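Eight Screwdrivers and a Stone Table: An Afternoon with Hefin Rowlands

Hefin Rowlands will tell you, before you have your coat off, that most people own far more tools than they can find. He has been sorting out other people's sheds, basements and kitchen drawers for the better part of his working life, these days under the name Gridby, and he still gets a happy look on his face when the talk turns to where a screwdriver ought to live.

I met him on April 4, 2025, at his workroom, where he puts the kettle on first and asks questions second. We had planned on an hour. It went well past that, and I went home with a bag of his wife's rhubarb and a strong desire to clean out my garage.

"People start with the pegboard," he said, settling in. "They see a lovely pegboard in a magazine, with the little painted outlines, and they think, well, that's me from now on. And then a year later half the hooks are on the floor and the hammer is in the car. I've taken down more pegboards than I've put up, and I've put up plenty – I did a whole wall at the Kondau workshop that took me most of June."

What he likes for hand tools is a plain plastic bin with smooth sides and a rim you can get your fingers under.

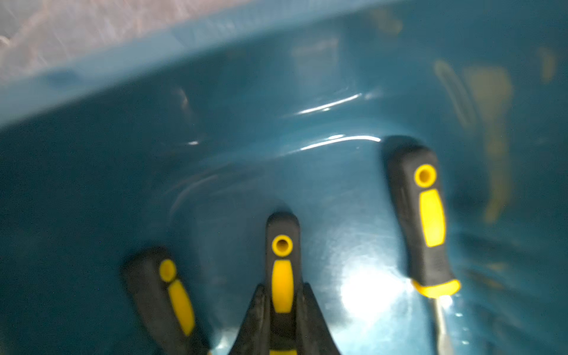 "You can carry it to the job, that's the thing," he went on. "My father had a drawer, a great heavy drawer that stuck in wet weather, and whatever you wanted was always at the back of it. With a bin you pick the whole lot up and off you go. When you're done it all goes home again, and you wipe the bin out with a cloth once in a while and that's your maintenance."

He had a spell at a hardware store called Montoya when he was young, and he says that was where he learned how folks really shop for tools. They came in for one screwdriver, he remembers, usually in a hurry, and usually because the one they already had was somewhere in the house. The store carried 4,000 items on its shelves, by the owner's proud reckoning, and Hefin believes he dusted every last one of them. He is fond of those days and told me several stories about the owner's dog, which I will save for another time.

Sorting, in his view, should be done on a big clear surface at a comfortable height, with everything out where you can see it. He isn't fussy about what the surface is, though he does ask people to set steel tips down gently on anything polished. He learned that one at a client's house, on a sideboard, and paid for it.
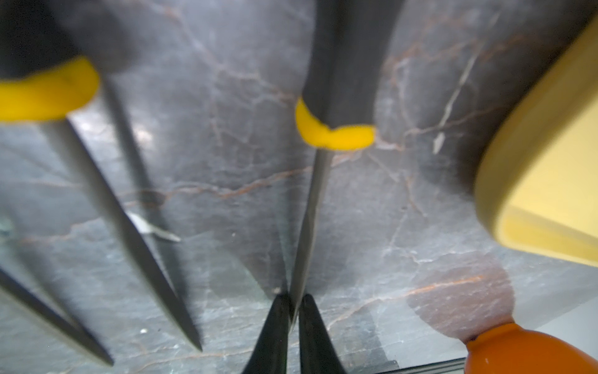 So how many screwdrivers does a household need?

"Fewer than you've got and more than you'd think," Hefin said. "For a regular home I'd say eight is comfortable. A couple of flat ones, a few cross-heads, a long one for reaching down into things, and a stubby for under the sink. I went to a place last year, out by Vindudden, where the gentleman had 200 of them, all in coffee cans. He used two. We had a very nice day going through them, and he kept more than I'd have liked, but they were his and he was happy."

He is gentle about this sort of thing, I noticed. He never once used the word junk. When a client can't let go of something he puts it in a box with the lid on, writes the month on top, and lets them come around to it in their own good time. Some do and some don't, and he says he has stopped minding which.
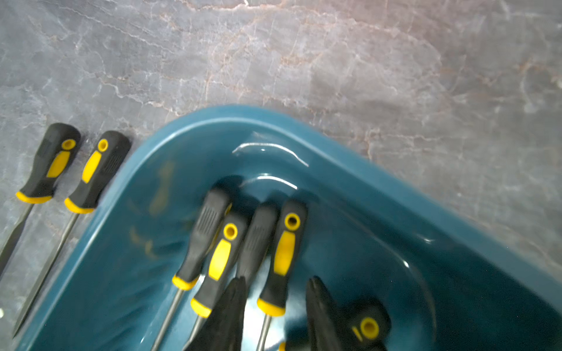
Buying a matching set is the one small luxury he recommends, and he got quite worked up on the subject, in the nicest way. He likes to be able to tell at a glance that a tool belongs with its family, and black handles with a bit of yellow on them do that job very well, whether they're gathered in the teal tray or still lying out on the table beside it. A hole near the top of the handle is a bonus in his book, for anybody who does want a hook by the back door. "I keep one hanging there myself," he admitted, "for the battery cover on the grandkids' toys, and I won't tell you how many times a week it comes down." Then he got up to see about more tea – the pot had gone cold on us twice by then – and called back over his shoulder to ask if I'd ever thought about labeling my paint cans.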